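FOR IMMEDIATE RELEASE

Cluscombe Robotics Club Challenges the Public to Watch an Orange Cylinder Go Into a Hole

CLUSCOMBE, August 10, 2024 – The Cluscombe Robotics Club has spent most of its year teaching a robot arm a job that any toddler can do, and would now like an audience. Students will present the Flodis Project at the club's open evening, where entry is free and expectations should be kept modest.

The job goes like this. An orange cylinder stands on a white table. A gray block with a round recess sits nearby. The arm has to pick up the first and put it in the second. The club's 16 members began in December, fairly sure they would be finished by New Year.

"We had a schedule," said club president Harpreet Perron. "It's still on the wall. We use it for morale, in the sense that people laugh at it."
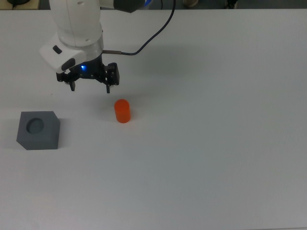

What Visitors Will See

Each of the club's teams gets 100 attempts, spread over the spring and summer, and keeps its own log. The best log wins the Dimonier Cup, a trophy bought secondhand and still engraved for ballroom dancing. Teams write their own code and may not touch the table once a run has started. Shouting at the arm is allowed and has had no measurable effect.

Faculty adviser Elfriede Kasten says the approach is where most of the work goes. Come in slightly off center and the fingers tip the cylinder over. Come in too low and there is a noise the students have learned to dread. 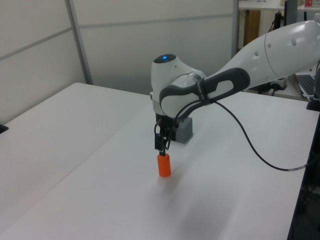
Do I need to know any programming to join?
Beginners are welcome, and 6 of the current members had never written a line of code before their first meeting. New members are paired with someone who has already made the obvious mistakes.

Next year's task is still being argued over. Detlef Kuhlmann, who runs the software sessions, wants two cylinders. Mareike Kröger, captain of last year's winning team, wants a nap first.

The open evening starts at 6 p.m. in the club workshop and runs until 8, or until the last team gives up. Light refreshments will be served by humans.

Press contact: Harvey Boychuk, Cluscombe Robotics Club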